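Leave the Long Table Up

Every few months somebody at Gemgate proposes that we fold the long tables and put them away at night. The argument is always floor space. The building has one large room, the room has to be a lunchroom, a workroom, and a meeting room, and a bare floor can be anything. I have heard this enough times now that I would like to set down the other side of it.

My view is that a long table should stay where it is. Fold the small ones if you have to. Stack the chairs, by all means. But a table that seats people down both sides does its work by being there when nobody has planned to use it, and once it has to be fetched and set up, most of that work stops.

I have been coming to Gemgate since it was still a carpet store. The group that took the lease had no furniture and a budget of $400 for all of it. Irfan Tanoli found the first long table at a school sale in Drodden, and it ate up more than half the money. He was criticized for that. People wanted card tables, which were cheap and could be carried under one arm. He said he would rather have one table people could sit at together than six they would sit at apart, and he got his way mostly by having already loaded it on the truck.

For the first two winters it stood down the middle of the room and was never moved. People ate at it. The sewing group cut curtains on it, full length, without having to shift the cloth. Wanpen Boonchu taught her dumpling class there with the flour at one end and the steamers at the other, and the people who came in just to get warm ended up pinching dough. Nobody booked any of this. You walked in, saw a surface, and put your things on it.

Then the room got popular, and the schedule arrived. The dance class needed the floor from six. The tax help people needed privacy, which meant screens, which meant space for screens. So the long table was taken apart at the end of every afternoon and leaned against the back wall, and whoever needed it next was supposed to put it back.

You can guess how that went. A long top is an awkward thing to move. It isn't always heavy, but it takes two people, one at each end, and they have to agree on which way they are turning before they start. One person can't do it safely, and one person is what you usually have at nine in the morning. So the first person in would look at the wall, look at the floor, and drink their coffee standing up. By the time the second person arrived, the first had often gone.

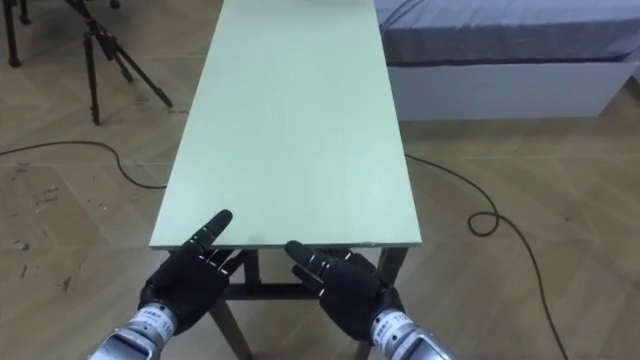
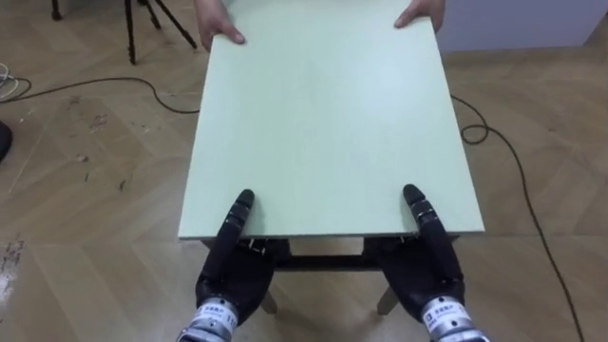

A pale green top, set out and held at both ends.

Razia Bajwa keeps the sign-in book, and she went back through it when this came up last spring. In the April before the table began to be put away, the book had 497 daytime signatures. The following April it had 316. She is careful to say that other things changed too. The bus stop moved, and the library extended its hours. I accept that. I still think a good part of the difference was leaning against the back wall.

The people in favor of clearing the floor are not being silly. Mohsin Virk runs the dance class and has 29 people on a good night. He can't have them stepping around table legs, and he has been more patient about it than I would be. He also makes a point I don't have a full answer to: a table that is always up gets treated as a shelf. This is true. Leave any flat surface alone for a week and it will grow a pile of flyers, a dead plant, and a casserole dish that belongs to somebody's sister. He says an empty floor at least stays empty.

I would say two things back. The first is that the pile is a small problem and has a small fix. Whoever locks up wipes the table and moves what is on it to the lost property box. That takes a few minutes and one cloth. It is much less work than taking a top off its frame, walking it across the room, and doing the whole thing backward the next day. The second is that an empty table and an empty floor do not say the same thing to a person coming through the door. A bare table with nothing on it looks like a place you could sit down. A bare floor looks like the room is closed or something is about to start, and most people are too polite to walk out into the middle of it.

There is also the matter of wear, and I think it gets left out because it happens slowly. Tables are not hurt much by being used. They are hurt by being moved. Irfan's table went through two winters of flour, scissors, and hot dishes with nothing worse than a few rings. In its first year of being carried it lost a corner on the door frame, the screws at one end pulled loose, and somebody set the top down on its edge on the concrete and chipped it along the side. It was scrapped the year after. The replacement cost more than the original did, and it will go the same way if we treat it the same way.

If a table does have to be moved, it should be moved properly. Clear it completely first, and look underneath. Put one person at each end, or two if you have them, with thumbs on top and fingers under. Decide out loud who is walking backward. Carry it flat where there is room, and only tip it for the doorway. Set both ends down together. All of this is obvious, and at ten past nine at night, with the lights half off and people wanting to get home, it doesn't get done. That is my main reason for wanting it to happen less.

Yatziri Solís, who has the evening keys, suggested a compromise that I would be happy to live with. Turn the long table so it runs along the window wall in the evening, on its legs and fully assembled, and pull it back to the center in the morning. The dancers would lose a strip of floor on one side – Mohsin has paced it out and thinks he can manage. In the daytime the table would be where people expect it, and if the morning person couldn't move it alone, it would still be a table by a window, which is not a bad thing to find when you come in out of the rain.

They have done something like this at the Jiramlow rooms across town for years. I visited to see it. Their table is uglier than ours and one leg has a folded bus schedule under it. A man was mending a radio at one end and two girls were doing homework at the other, and when I sat down in the middle to write some notes, neither party looked up. I stayed longer than I meant to. I don't think I would have stayed at all if I had needed to ask for a table.

The Gondal Street group went the other direction and bought folding tables with wheels. I have nothing against wheels. But the tables live in a closet, the closet is locked, and the key is on a ring that belongs to whoever is on duty. I have been there four times and have yet to see one unfolded.

We will be voting on the room plan again soon, and floor space will be the first item. I would ask people to think about the hours when nothing is scheduled, because those hours don't have a class leader to speak for them. The person who comes in at eleven with a sandwich and a newspaper is not going to attend the meeting. She isn't going to fill in the form asking for a surface of such a length for such a time, either. She will come in if there is somewhere to sit, and if there isn't, she will eat in her car.

I will be voting for the window wall. I have also told Yatziri I can be there two evenings a week to take the other end.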